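Home | Equipment | Folding & Handling | Benches | Service | Contact

Print this page | E-mail this page

Pikness Garment Handling Bench

If you've come to this page hoping to hear that a machine will do your laundry from basket to drawer, let me save you some reading and say that we don't sell one, and I don't believe anybody else does yet either. What we do sell at Peltonen is a bench-and-arm package called the Pikness, for small shops that handle a lot of soft goods and would like some help with the dullest part of it. I've been looking after this line for a good while now (longer than my hair would like!) and I'd much rather have a long talk with you before you buy than a short one after.

People tend to start with the arm, so I'll start with the table. A soft knit on a pine board is a pretty fair picture of what most of our customers have at home or in the back of the shop, and we set up our own bench the same way, knots and all. Plenty of suppliers will show you their gripper working over a plain black mat, and good for them, but your folding table probably has some grain in it and maybe a dark knot or two. The software has to find where the cloth stops and the wood begins, and with a deep red cloth on pale pine that's a kind job. Beige on pine is a meaner one. Bring us your beige.
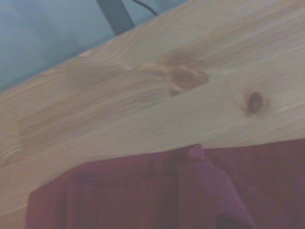 What the Pikness can take on

Picking up one garment from a flat table and moving it to another spot. It's good at this, and you can leave it alone while it works.

Pulling a bunched garment out toward flat. It's fair at this. T-shirts and hand towels come out nicely, sweaters take more tries, and anything with long ties or a hood will have you standing over it with your arms crossed.

Folding. Once the piece is flat, the arm will make a simple fold in half, and in half again if the cloth isn't too thick. It doesn't do sleeves the way your grandmother did sleeves, and I won't pretend that it does.

Sorting by color into 2 piles. This works well in steady light. If your bench sits by a window, hang a shade.

What it can't do is reach into a full hamper and come out with exactly one sock, or turn a pant leg right side out, or button anything at all. I get asked about buttons every week and my answer hasn't changed.

About the grip

Cloth is hard for machines for the same reason it's nice to wear: it gives. A box stays a box when you lift one corner of it, but a sweater turns into some other shape the moment you touch it, and the machine has to look again and think again. Our fingers close low, right down at the tabletop, and that means the table matters nearly as much as the fingers do. A board that has cupped over the winter will leave a gap at one end and a hard press at the other. We ask you to check yours with a straightedge before the installer comes, and to sand down any raised grain where the arm will be doing most of its pinching. 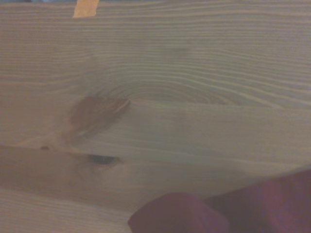
Set the height with the bench fully loaded, the way you'll really be using it, and do it again after the first month. Wood moves! Our man Lukian Marchuk, who does most of the installs, likes to run the whole first afternoon with the customer's own clothes, and he'll happily stay past 5 p.m. if a stubborn cardigan has got his dander up.

The package covers the arm, the gripper, the stand and 90 days of phone help. The tabletop is yours to supply, or we can sell you one in pine. An extra set of fingers is worth having on the shelf. Service visits after the phone help runs out are booked through our Grikow office, and if you already own one of the older Flastgate benches, ask us about moving the arm across before you order a new stand.

Is it worth the money? For a household, I'd say no, not yet, and I've talked more than one nice family out of it. For a rental shop or a uniform room with 8 hours of the same few garments every day, it starts to make sense, as long as somebody is nearby to lend a hand when a piece gets into a knot. 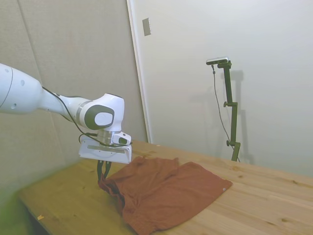

GRIKOW, June

Bench deposits are now $2,475 and hold your place in line for the next round of installs. Demonstrations are by appointment, mornings are best, and you're very welcome to bring a bag of your own things for us to try. Please wash them first.

Related items
Pine Tabletop for Pikness Bench
Spare Gripper Fingers, Soft Goods
Flastgate Bench Transfer Kit
Window Shade for Sorting Stations
Peltonen Service Visits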